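To: workplace-automation list
Subject: Re: [floor-talk] What happens to the kitchen crew when the arm comes in?

Hello all, and thank you for the patience while I got around to answering. I had half a reply written last week and then the serving season caught up with me. I'm putting the two pictures first so they don't get lost under my rambling, and the earlier message is quoted further down where it belongs. 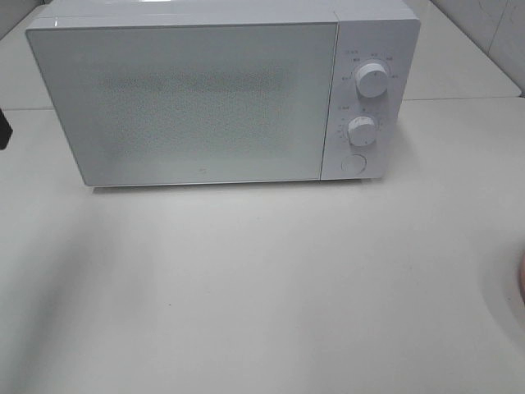
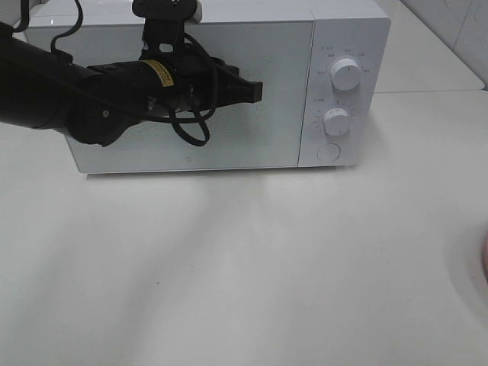

Gustness, 27 Jun 2018

Our friend from the Lau site wrote to the list:

> We've been told that a robot arm is going to be tried in our staff
> kitchen for the reheating work, and I'd like to hear from anyone who
> has been through it. I have two worries. The first is the usual one,
> whether people lose hours. The second is harder to put into words.
> Our reheating corner is where the new folks learn the place. You
> stand there waiting on somebody's soup, and you get to talking.
> If the arm does the waiting, where does the talking go?
>
> Also, a practical question. Did you have to buy all new equipment,
> or does it work with the ordinary kind?

Let me take the practical one first, it being the easiest. We did not buy new. Ours is a plain white countertop microwave with two round knobs and a push button at the bottom that opens the door, and the arm is expected to use it the same way the rest of us do. I argued for this pretty hard at the start. There was a quote going around for a unit with some kind of data connection, and my feeling was that if the arm is out for the day (and it will be out for the day, believe me) then any person on shift should be able to walk up and heat a plate without reading a manual. You turn the top knob for the power, the lower one for the time, and you get on with it.

The odd thing is that the part you and I never think about is the part that took the longest. A door with no handle is a small mercy for people with their hands full, and a real puzzle for a machine. With a handle you can grab and pull. With a button you have to press it squarely, and then get out of the way of the door, which swings at you, and then come around and open it the rest of the way. Our first setup, which we called Skastska after the old storage building it was tested in, spent most of its early weeks learning about that button. The knobs were next. A person feels a knob turn and knows where it is. The arm had to be shown, over and over, by someone from the kitchen who does this every day.

And that brings me around to the people, which is what you really asked.

Nobody's hours were cut in the first phase, and we have that in writing through July. I would ask for the same thing, and I would ask for it before the crate is opened. What did change was the shape of the shift. We used to have 2 people on reheating over the midday stretch. Now we have one on reheating along with the arm, and the other has moved out to the serving line, where we were always short anyway. The one who stays does a good deal of what our managers call supervising and what I would call keeping an eye out. She wipes down, she checks that the dish going in is one that's allowed in, she steps in when it gets stuck, and she writes it up afterward.

I'll give you the numbers because people on this list always want them, and I think that's fair. In the trial period we logged 1754 reheating jobs on that counter. The arm did 886 of them from start to finish, and our people did the rest or took over partway. On a good day somebody has to step in around 27 times, and please notice that every one of those is a person stopping what she was doing. Those interruptions do not show up in the sheet that went to the main office at Kunham, where a job taken over partway was first being counted as the arm's. It took a couple of long emails to get that fixed. So keep your own tally from the first day, on paper if you have to. I can send you the form we use. It's just a ruled page with a column for the time, a column for what went wrong, and a wide column for whatever you feel like saying, and the wide column has been the most useful of the three by a mile.

Now, the talking. I've thought about this part of your message more than any other, and I'm afraid I don't have a good answer. You're right that it goes somewhere else, and for a while with us it didn't go anywhere at all. The marked area around the counter meant that people stopped lingering, and the newer staff were eating at their desks before we noticed. What helped some was moving the coffee to the long table across the room, and asking that new starters spend their first days on the serving line with an older hand next to them. It isn't the same. I learned half of what I know about this place leaning on a counter, waiting for the bell. But it's something, and two of our newest have told me they like the line better because they get to meet everyone who comes through.

A few smaller things, in no special order. Ask who is allowed to stop the arm, and get the answer to be "anybody." Ours took a while to get there, and at first only the shift lead could. Ask for the training hours to be paid as training and not squeezed in at the end of a shift. Have them show it to the evening people too, who somehow always get left out and then walk in on it cold. And give some thought to noise. The arm isn't loud, but it has a sort of whir that bothered a few of us more than we expected, and it was worth moving the quiet table away from it.

I should say, too, that my own mind has changed a little. I went in dead set against it. I'm still wary of what comes after July, and I'll believe the promises when they're renewed, but my wrists are better than they've been in years and I won't pretend otherwise. A couple of the others feel the same way and are a bit shy about saying so in meetings. You may find you have some of those at Lau as well, and I'd make room for them to speak up.

If you would like to come over and see it during a working lunch, you'd be very welcome. Write to me off list and I'll set it up with the shift lead. Come hungry, and bring whoever is going to be standing next to the thing every day, as they'll ask better questions than any of the rest of us.

Warm wishes to everybody over there,

Your correspondent at the Gustness kitchen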